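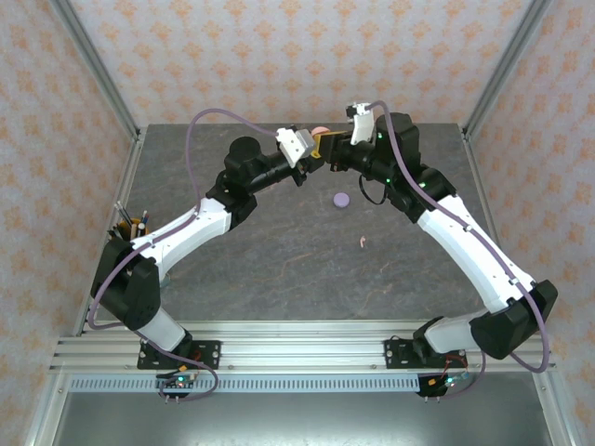
What is in the Stomside Recipe Cards dataset?

The full text of 1490 handwritten and typed recipe cards, typed up line by line, with the original spelling kept and a cleaned-up version next to it. There are three files, all plain CSV, and you can open them in any spreadsheet program.

Stomside Recipe Cards, README

I have wanted to share this for ages and I'm so happy it's finally out! These are home cooking cards from Stomside and the farms up the road toward Cendcombe, mostly the small lined kind that live in a tin next to the stove. Cakes, pickles, a truly surprising amount of gelatin, stews, a few drinks, and one card that just says "Ham – you know how."

If you work on old handwriting, food words, units and measures, or you just like reading about how people cooked, there should be something in here for you. Pin-yu Yau and I put it together. I'm Anas Gaber, I did most of the typing and I wrote this file, so the brackets are my fault.

Files

cards.csv – one row per card, 20 columns
ingredients.csv – one row per ingredient line, linked to cards.csv by card_id
notes.csv – everything written in the margins, on the back, or over the top of something else

All three are UTF-8, comma separated, with a header row. Text that has a comma or a line break in it is in double quotes. Line breaks inside a card are kept as real line breaks, so please use a proper CSV reader and don't just split on newlines (I did this myself in the first week and lost half a fruitcake).

Columns in cards.csv you will probably want first

card_id: a letter for the box and a four-digit number, such as B0112. The numbers have gaps where a card turned out to be blank.

title_raw: the title just as written. "Dats Bars" stays "Dats Bars".

title_clean: the title with spelling fixed. Where there was no title we left this empty. We did try making titles up for a while and they were all terrible.

body_raw: everything on the front of the card below the title.

body_clean: the same text with short forms written out. "c." becomes cup, "T" becomes tablespoon, "t" becomes teaspoon. See the part about T and t further down, please!

hand: typed, print, cursive or mixed.

dish_group: one of cake, cookie, bread, pie, pickle, salad, main, soup, candy, drink, other.

from_name: yes or no. Plenty of cards credit a neighbor or an aunt ("Mrs. so-and-so's good rolls"). The names themselves have been swapped for the word NAME in every file, including the notes.

unsure: yes if either of us marked a word we couldn't read with confidence.

The other columns are described in the comment row of columns.txt, which comes in the same zip.

How the text was typed up

We both typed every card in boxes A and B separately and then compared. After that we typed one copy and had the other person read it against the card. Where we disagreed and couldn't settle it, the word is in square brackets with a question mark, like [mace?]. Where we had no idea at all, it's [...]. Please leave those marks in if you pass the data on.

We kept line breaks as they are on the card. That was Pin-yu's call and I argued against it for most of a Thursday, and she was right. People leave gaps in the list where the dry things stop and the wet things start, and you lose that if you run it all together.

Crossed-out words are kept between tildes when we could read them. Someone crossed out "margarine" and wrote "butter" on so many of the box C cards that I started cheering out loud.

The T and t problem

A big T is a tablespoon and a small t is a teaspoon. Lovely rule. Not everyone kept to it, and in cursive the two can look the same anyway. We marked 337 ingredient lines where the size of the spoon was a guess. In ingredients.csv they have spoon_guess set to yes, and the unit is what we think makes sense for the dish (three tablespoons of baking soda in one batch of cookies did not make sense to us). If you are adding up amounts or comparing cards, run it once with those lines and once without.

Units in general

We did not turn anything into grams. I know! It would be handy! But a "butter the size of an egg" has no honest number next to it, and neither does a "coffee cup" or a "5 cent bag of coconut." The unit column keeps the words on the card in short form, and unit_type says whether it's a standard measure, a household thing, a price, a package size, or nothing at all.

Oven heat gets the same treatment. Many cards say slow, moderate, quick or hot and never give a number. Those stay as words in oven_raw, and oven_f is filled in only when the card has degrees on it.

Things to know before you use it

Sweet things are over-represented by a lot. People write down cakes. They don't write down what they cook on a weeknight without thinking, so please don't use this to say what folks in Stomside ate every day.

The same recipe turns up again and again. There are date bars in every box, often word for word the same, and we kept all of them on purpose. The same_as column links the ones we noticed, but we surely missed some.

Very few cards have a date, and we haven't guessed dates from the handwriting or the paper. If the card has a year on it, it's in year_written. Otherwise that column is empty.

A few cards were copied from packages or newspapers. We took out the ones we could spot as full copies. If you find one we missed, tell me and I'll pull it.

Some of the canning and pickling cards are not safe by present-day standards. They are here as text. Don't put up beans from box D. For anything canned, use a current tested recipe.

What people could do with it

Pin-yu is looking at how the word "oleo" gives way to "margarine" and where both show up on the same card, which is more fun than it sounds. I'd love to see somebody match ingredient lines to steps. There are cards where the eggs are in the list and never get used, and cards where "add the nuts" is the first you hear of any nuts. The raw and clean columns side by side should also be good practice data for spelling tools that need to cope with short forms.

It's too small and too lopsided for training a general recipe tool on its own. Mixed in with other sources it might be nice.

Splits

We made no train and test split. If you make one, keep everything with the same same_as value together, or your test set will be full of date bars you've already seen.

Known bugs

Fractions in box A are written as 1/2, and in boxes C and D a few slipped through as the single character ½. Both mean the same thing.

Card C0208 has its back and front swapped. Fixed in my copy, not yet in the zip.

The word "soda" in ingredients.csv is sometimes baking soda and sometimes the drink. Check dish_group, and if it's a salad, brace yourself.

Changes

Findari release: the first full one, all boxes, names replaced.

Han release: added notes.csv, fixed the cursive 1 and 7 mix-ups in box B, redid the dish groups for bars (they are all under cookie now, after much talk).

The next one is planned for August and should have the box E cards, if I can get through the handwriting. It's beautiful and I can read one word in four.

Use and credit

You're free to use, share and change the data, for money or not. Please say where it came from: Stomside Recipe Cards, Pin-yu Yau and Anas Gaber, plus the release name. If you cook something from it, write and tell us which card. The lemon one at B0340 is really, really good – go easy on the sugar.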